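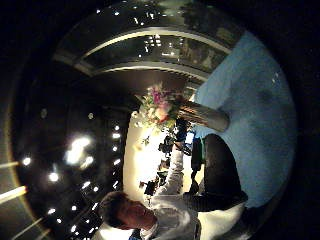
Open day at the Padard hall, 2021-02-07. The flower section is run by Memby and is devoted to arrangement and handling, with no sales on the floor. Mixed bouquets go into containers without foam, and stem length does most of the work. The pink, magenta, cream and white bouquet in the gray cylinder is typical of the approach: blossoms close together, green leaves between them, a few small sprigs left to trail. Ross Rennie, who led our group, gave the house rule for a straight-sided container as 50 mm of clearance between stem ends and base. Wider vessels get a collar inside the neck.

Wrapping is treated as a separate operation. Memby buys clear film from Goel in rolls 68 cm wide and folds it to a point over the stems. Alvar Eklund asked whether the fold traps moisture. Rennie said it does, and that wrapped stock with live stems is opened within the day. Tulips are kept to one side of the bunch so that the heads can be checked without undoing the film.

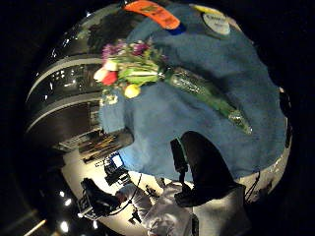 Red, white and yellow tulips with purple and magenta flowers, in clear cellophane.

Artificial stems are listed separately in the Fatus catalog, 138 types in the current edition. The order code for the mixed bunch is 3106. Wire gauge is not stated, which makes it hard to compare with other suppliers. Large heads tend to rotate on thin wire, and a bunch with one dominant rose needs to be gripped low and tight while the smaller flowers are set.

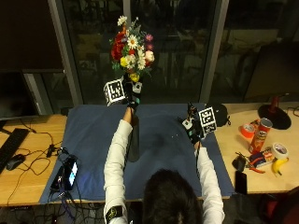
Artificial bunch with white daisies and a large red rose, held upright over the dark blue mat.

The section reopens in April. Eklund has requested the wire data from Fatus.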